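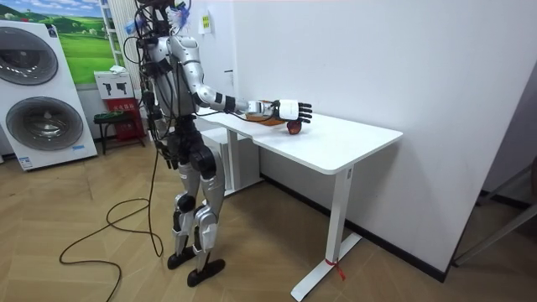

本页最后修改:2022-06-13(改了两处错字,补了洗篮子那一段)

篮子、白桌子、红果子

我这个小站的老读者大概知道,我对“装东西的东西”有点没出息。盒子、筐、托盘、饼干罐,看见了就走不动路。以前的几页拍的都是旧货摊上的罐子,这一页换成一只长方形的编织篮子,外加一张白桌子和一个红果子。照片不多,挑来挑去只留了四张,硬盘里那个文件夹一共有105张,大部分是同一个角度按了好几下,你们不会想看的。

我话多,照片底下忍不住要写。嫌烦的可以直接往下拉只看图,我不生气(真的,我自己看别人的网页也这么干)。

先说颜色

我挑东西向来先看颜色,再看别的。家里人嫌我这毛病很多年了,说我买过一口颜色特别漂亮、但是盖子永远盖不严的锅。那口锅我现在还留着,放在橱顶上当摆设。

这只篮子也是冲颜色去的。橙,带一点点陈皮的意思,又没有陈皮那么深。当时在Gornari的小店里,它和一堆米色的、灰色的筐摞在一起,我隔着两排货架就看见它了。17块钱,我连价都没还就抱走了,回家路上还一直把它倒扣着拿,像抱着一顶帽子。

后来发现它的颜色很会变。早上在窗边看偏黄,晚上开了厨房那盏老灯,就变成一种很沉的棕,跟烤过头的面包皮差不多。放在白桌面上的时候最精神,边沿背光的那一侧深一点,冲着我的这一侧浅一点,就这么一圈深深浅浅的,我能看半天。

有人写信问我,为什么拍篮子老用白底。因为我懒呀!花桌布一铺上去,编织的纹路就跟桌布打架,还得挑布、熨布。白的省事。而且白底上面的影子好看,灰灰软软的一小片,贴在篮子前头和右边,东西就像坐稳了一样。我以前拍罐子的时候用过一块深蓝的绒布,想着会很高级,结果满屏都是绒毛和灰,修图修到半夜。从那以后就跟绒布绝交了。

果子也是我的老搭档。拍空篮子总觉得冷清,旁边搁一个红的,两个颜色一暖一深,互相就有了话说。果子搁多近呢,我试来试去,喜欢隔开一截,大约是篮子三分之一那么宽。挨得太紧像要往里滚,离得太远又像吵了架。

篮底那一排竖着的圆棱子也请看一眼,我最喜欢的就是它。 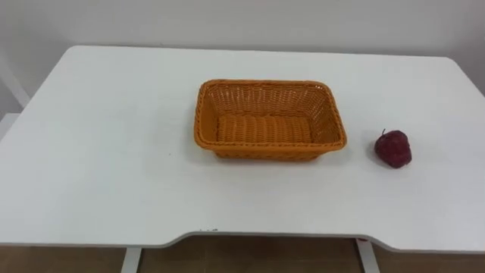 编法,外行人的看法

先声明,我不会编。去年3月我跟Souad Kabbaj学过一个下午,她手把手教我起底,我编出来一个东西,她看了很久,很有礼貌地问我是不是打算做杯垫。所以下面这些话是一个只会看不会做的人说的,懂行的请多包涵,说错了来信骂我,我会改。

我看篮子有个固定的顺序。先看底。底要平,放下去四个角都要着地,拿手指在一个角上按一按,对角不能翘。很多便宜筐就输在这里,看着挺好,一放橘子就摇。再看底下的纹路走得直不直,一排一排的棱子要是走到一半歪了,上面的边多半也是歪的。我这一只的棱是从前往后走的,一道挨一道,摸上去像搓衣板,不过比搓衣板圆润得多。

再看帮子。帮子有直的有斜的,我偏爱斜的,口比底大,往外敞着。拿东西方便是一桩,另外敞口的篮子看上去脾气好。直帮子的筐我也有,Ulline那套方筐就是,摞起来很整齐,放在柜子里没话说,可是摆在桌上总像在等着开会。

斜帮子也有麻烦,就是占地方。口大底小,两只并排放,底下就空出一条没用的缝来,什么都塞不进去,塞进去的都是勺子和橡皮筋。我认了。

最后看边。边是一只篮子的脸面,也是最先坏的地方。好的收边是粗粗的一圈辫子,绕着口走一整圈,找不到接头在哪里。我在店里挑篮子,会闭着眼睛用拇指沿边摸一圈,摸到扎手的、鼓包的就放回去。店员一般会看我两眼。Gornari的店员已经习惯了,她还会把新到的拿出来让我摸。

Souad说收边最费手,编到那里的时候人已经累了,心又急着要完工,所以好多篮子身子很漂亮,边却马马虎虎。她自己的办法是编到边就停,泡茶,第二天再来。我觉得很有道理,后来写信写到结尾我也常常放一晚上。

材质我就不多讲了。常有人来问,这种颜色的到底是藤还是塑料,能不能下水,能不能进烤箱。烤箱是万万不行的,什么编的都不行!别的要看你手上那一只,翻过来看标签,没有标签就问卖的人。我这只的标签早被我剪掉了,剪的时候也没看。

装什么

买回来的头一个礼拜装的是面包。这种长方形、浅浅的篮子,很多人家里叫面包篮,放切片的、放小圆面包都合适,长棍就要露出两头。我垫一块旧茶巾,茶巾四个角翻出来盖在面包上,吃饭的时候谁要谁掀。后来发现面包屑全钻进编织缝里去了,抖都抖不干净,拿在阳台上拍了半天,楼下的麻雀倒是很高兴。

第二个礼拜改装水果,就顺多了。苹果、梨、橘子都好,软柿子不要放,压在那一排棱上会硌出印子来。桃子也是,我有一回放了四个桃子,第二天每个屁股上都有条纹,像穿了条纹睡裤。要放就先垫一层纸,或者垫几片大叶子,反正别让它们直接坐在棱上。

后来有一阵子它装信。我有个坏习惯,信拆了不收,就摊在桌上。有了篮子以后变成拆了不收,摊在篮子里。进步是有的。

再后来它什么都不装了。我发现一只空着的篮子自己就很好看,装了东西反而把底盖住了,我花了17块钱,有一大半是冲着那个底买的。所以有两张照片里我让它空着,果子放外头。

桌子

这一页里出镜的还有一张白桌子,好几位朋友看了小样以后问的都是它,没有人问篮子,我有点替篮子委屈。

桌面是白的,哑光,角是圆的。圆角这件事,我建议所有走路不看路的人都考虑一下。我以前那张老木桌四个角都是尖的,我大腿外侧常年有一块青,洗澡的时候看见了才想起来又撞过。换成圆角以后还是撞,但是撞完只会骂一句就走。

腿是白色金属的,底下一条横脚贴着地面。靠外面这条腿的脚跟上有一小截红的,系在那里,整张桌子白得很彻底,就那一点红,跟桌上的果子一上一下的,我很喜欢这个呼应。地板是浅色木头的,人字拼。拍东西的时候人字拼有个好处,它自己有方向,眼睛顺着它就走到桌子那边去了。

墙也是白的,墙根压着一道黑的踢脚线。我一直觉得黑踢脚线是给白墙画的眼线,有了它,整面墙就睁开了。没有的话,白墙接浅地板,糊成一片,像没睡醒。

白桌子难伺候是真的。茶渍、圆珠笔印、番茄酱,都在上面开展览。我的土办法是一块湿布一块干布,先湿后干,擦完侧着脑袋逆光看一遍。圆珠笔印用一点点酒精,棉签蘸着,慢慢滚,别来回搓。Dennis Naylor教我用牙膏,我试过一次,印子下去了,那一块也变亮了,哑光的桌面上多出一个亮斑来,比圆珠笔印还显眼。牙膏请留着刷牙。

还有一件小事,东西不要在白桌面上拖。编织的底看着柔和,拖起来照样会把灰和沙粒带着走,时间长了就是一道一道的细痕。拿起来,再放下,就多这一个动作。我讲得很轻巧,自己十次里有六次还是拖。

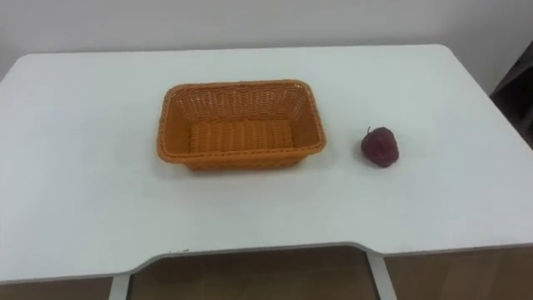 我摆东西的原则只有一条,就是给自己留地方。一张桌子买回来,头三天都是干净的,第四天开始长东西:台灯、笔筒、半包饼干、一摞“马上就看”的书,一个月以后人坐下去,胳膊肘只能悬在半空。我吃过这个亏,所以现在凡是摆着看的东西都往后放,靠近自己的那一条谁也不许占。这张桌子倒是帮着我守规矩,前沿往里收了一块,宽宽浅浅的一道弯,人坐进去正好嵌在里面,两边的桌面伸出来托着手。篮子就让它待在靠后、偏左一点的地方,它那边看它的,我这边写我的。前沿上还有几个小黑点,放大了才看得见,我是贴到屏幕上用手去抠了两下才明白抠不掉的。

前沿带弯的桌子,铺桌布是铺不好的,我劝你死了这条心。四方的布铺上去,弯的那里就塌下一块,手一搭全皱。Yareli Chávez用牛皮纸给她那张打过样,照着弯剪了一块软垫,剪得很漂亮,可是她剪了三张纸才剪对。我没有那个耐心,我选择不铺。

尺寸的事也有人问。我只说我自己的经验:放这种篮子,桌子的深度有600毫米就够舒服了,后面放篮子,前面还能摊开一本大开本的书。再浅的话,篮子就得横着挪到一边去,也行,就是看着局促一点。

怎么洗

这一段是后补的,因为问的人实在多,而且我自己也走过弯路。

平时用刷子。软毛的,旧的油漆刷最好,宽的那种,洗干净晾透了专门给篮子用。顺着编的方向刷,不要横着来,横着刷毛会卡进缝里,扯出来的时候连着灰一起弹到脸上。底下那些棱之间的沟,拿一支旧牙刷,一道一道走。我一般是听着广播走的,走完一档节目正好走完一只篮子。

刷完倒过来,在手掌上拍几下。别在桌沿上磕!我磕过,磕散了一只米色小筐的边,就是那种一磕就松一环、松了一环就再也收不住的。那只筐后来拿去装晾衣夹,边一直用棉线缝着,线的颜色还不对。

要是真脏了,用拧干的布擦,一面擦一面翻。擦完放在通风的地方,口朝下架空了晾,底下垫两根筷子就行。不要晒,颜色是会跑的。我有一只绿筐放在阳台上忘了一个夏天,回来朝南的一面成了豆沙色,朝北的一面还是绿的。现在我管它叫双面筐,也有人夸好看,我就收下了。

收起来的时候大的在下小的在上,中间夹一张纸。别硬塞。斜帮子的篮子硬套进去很容易,拔出来要两个人,一个抱一个拽,我和我妹妹就这么在厨房里往后倒过一次。

拍照的几句闲话

不讲器材,我也讲不来。只讲两样。

一样是高度。篮子这个东西,平着拍只看得见帮子,像一堵矮墙。要抬高一点,往下看,里头才露得出来,底上的纹路才有。可是又不能太高,正上方拍下去就成了一个长方块,斜帮子的好处全没了。我喜欢的是人站在桌边低头看的那个高度,平常怎么看它就怎么拍。

另一样是多留白。我以前总想着把东西塞满,后来翻旧照片,凡是塞满的都看着累。桌面大大方方空出来一片,反而觉得篮子有分量。

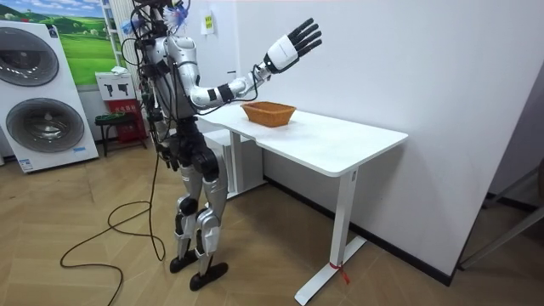
留白留多少,我没有数,全凭感觉。感觉不对的时候就去烧水,水开了再回来看一眼,多半就知道该往哪边挪了。Souad那套编到边就停的办法,用在这上头一样管用。

再有就是别急着删。我当天觉得最好的那几张,过一个星期看都很普通,留到最后的常常是当时差一点删掉的。文件夹里那一堆我也打算放到秋天再清一遍,到时候如果又翻出好的来,会换到这一页上。

下一页想拍托盘。Arboleda那边有人答应借我一只圆的,黑漆的,很旧,边上缺了一小块。我还没见到实物,只听人形容过,已经开始想用什么果子配它了。柠檬?也可能什么都不配。

留言摘抄

(网站的留言框坏了一阵子,这几条是从邮件里抄过来的,问过本人可以登。)

Yareli Chávez:那块软垫我剪了四张纸,你少写了一张。另外篮子要是还有同款,帮我留意一只小的,我想放在床头装眼镜和药膏。

回复:四张,记住了。小的上个月还有,不过是灰的,你要吗?

Wenceslao Olvera:我家面包篮也是满缝的渣。试试先把面包放在一张烘焙纸上再进篮子,纸的边折高一点,吃完提着纸走,篮子里很干净。样子是丑一点,客人来的时候再换茶巾。

回复:已经试了!真的好用,面包皮硬的那种尤其好用。麻雀有意见。

Nazar Zakharchenko:请教一个问题,你那张桌子靠墙放,后面留缝吗?我的是顶着墙的,每次笔滚下去都要把桌子整个搬开。

回复:我习惯留一个手掌厚的缝,手伸得下去就行。再宽就开始掉书了。也可以在后沿贴一条毛毡,Giltus出的那种一卷一卷的,自己剪,我给老木桌贴过,笔滚到那里就停住。

Dennis Naylor:牙膏那个事,我说的是白色的膏,没让你用里面带颗粒的。

回复:你当时没说清楚。亮斑归你。

想来信的还是写到老地址,首页最底下那个。照片可以拿去当桌面,不要拿去卖筐就好。

上一页:旧货摊的罐子(二)
下一页:托盘(还没写)
回到目录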